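Speaker notes: Folding Pants for Science
Onditmont project, talk at the Nindero meetup, 12th August
Slot is 25 minutes including questions. Keep the opening short. Last time it ate the questions.

Opening (title slide up)
Ask who folded laundry this week. Wait for the hands. Ask who enjoyed it. Wait for fewer hands.
Say: I have folded the same pair of pants 70 times in one afternoon, and I was being paid, and I still shoved my own into a drawer that night.
Then say what the project does: we teach a two-armed robot to handle clothes by showing it how. No one writes "grab the hem" in code.

Two ways to show a robot something
Way one is remote control. Headset, two joysticks, the arm copies you with a small delay. We did this for all of last year on the Gallex arm. Our first sleeve took 4 minutes. Pause here, let the parents in the room do the math on a full basket.
Way two is to leave the robot in the lab and carry just its hands. You hold one gripper in each hand, you squeeze, the fingers close, and the recording keeps what the gripper saw and where it went. My mother asked if these were barbecue tongs. I said more or less, and she asked what the "less" was.
Be fair to remote control. It is still better when the job needs force, or when the thing being handled can hurt you. Pants rarely can.

Why we go into bedrooms
Lab tables are flat, gray and well lit. Beds are soft, shiny and covered in flowers. A robot that has only met the table will meet the bed and lose its mind, so the work goes where the clothes are.
Click through the next three slowly. Don't talk over the first one.
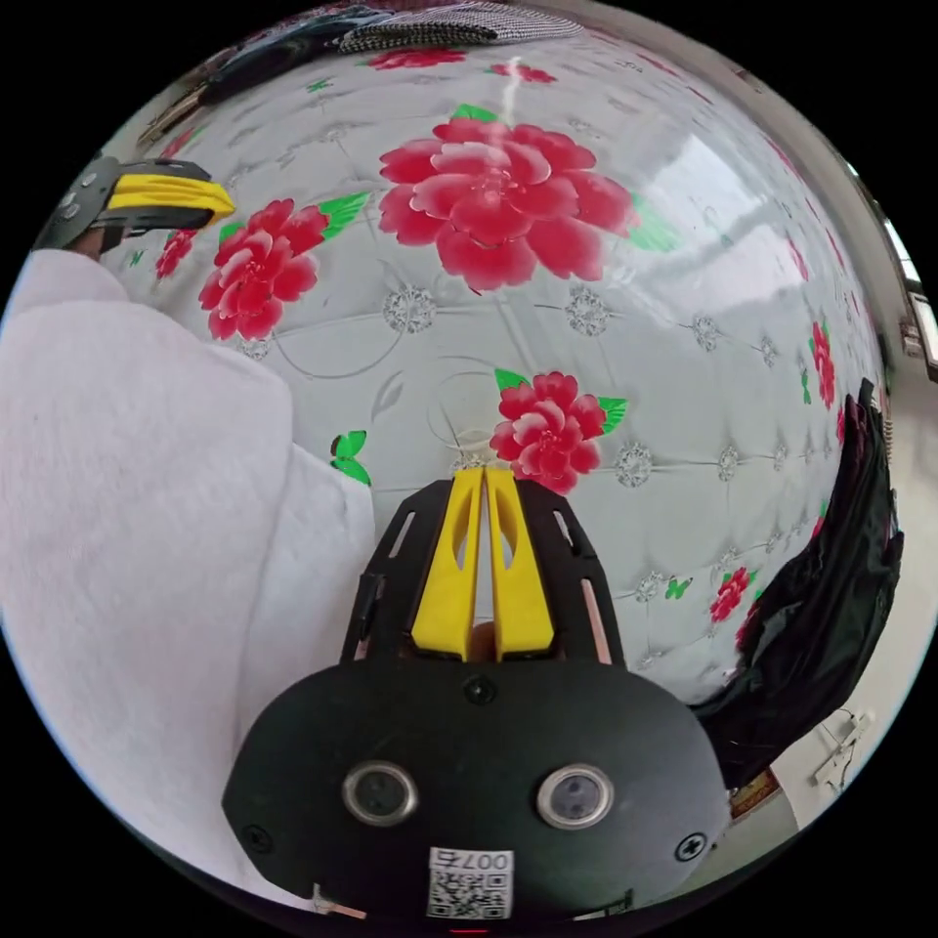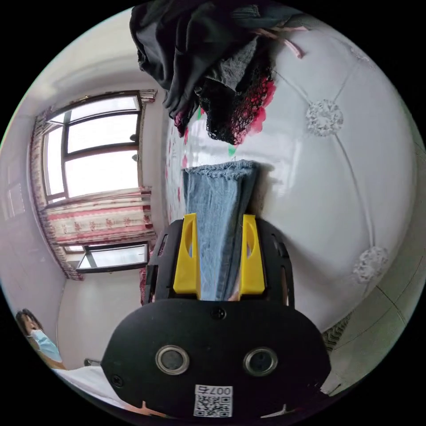
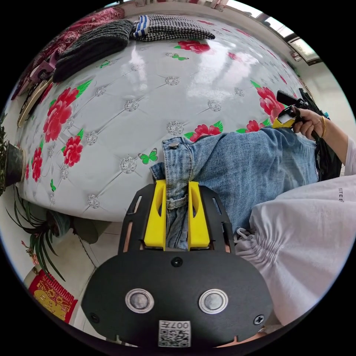 Slides 7 to 9: yellow fingers at work among the fabrics. Jeans in the grip on 8 and 9.

Talking points while these are up
On 8, point at the hem. It's frayed. A frayed edge is a rotten thing to recognize, as any piece of it could pass for lint. People find it without thinking, and getting that into a recording is the whole reason I have a job.
On 9, the grip is by the waistband, just under the button, with the second gripper pointed in from the right. Ask the room where they would put it. They will disagree with each other, loudly. Let it run a minute.
Mention the background. Peonies, green butterflies, shiny studs. Everything a vision model would like to be distracted by. Me too.

What goes wrong
Fast people. Anyone good at laundry does it in one swoop, and the recording is a blur with pants in it. We ask them to slow down and they look at us with pity.
Clever people. They flip the garment with a wrist flick our robot's wrist can't do. Lovely demo, useless. I keep the best ones in a folder for morale.
Tired people. After an hour the grip gets lazy and the folds get worse, and the model learns lazy folds very faithfully. We stop at an hour now.
Me. I once did a whole session with the left and right recordings swapped. Skip this if anyone from the funding side is in the room.

Numbers slide
184 usable demonstrations in the first round. Over 80 thrown out. Someone will ask why so many. See previous section.
Our training software is called Cho. The name means nothing, we were tired. Do not take questions on the name.

Video
Robot folds a towel. It's a good fold. Then play the pants clip and say nothing until the arm gives up on the left leg. Check the sound is off, my laughing is on it.

Questions
Likely: fitted sheets? Answer: no.
Likely: socks? We pick them up. Pairing is August of next year, if the grant comes through.
Leave the contact slide up and unplug the grippers before people start squeezing them.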